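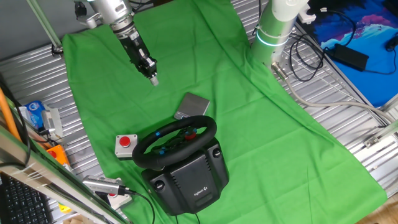
Can a robot tidy up after you yet? Almost, and I can't tell you how much fun it is to watch! The Salum group at Trarnerness has moved on from blocks to the stuff people really leave lying about - a racing wheel, a small flat box, cables going every which way. Rigid things are coming along nicely. In the July trials the arms got the box put away in 8 tries out of 40, and now they miss only 4.

Cables are another story. A cord bends differently every time you touch it, and a job you or I would finish while talking on the phone can still eat up a whole afternoon. So no, don't give away your storage bins just yet (mine are staying put). But shop benches could see real help well before living rooms do, and the next round is all cables - I can't wait.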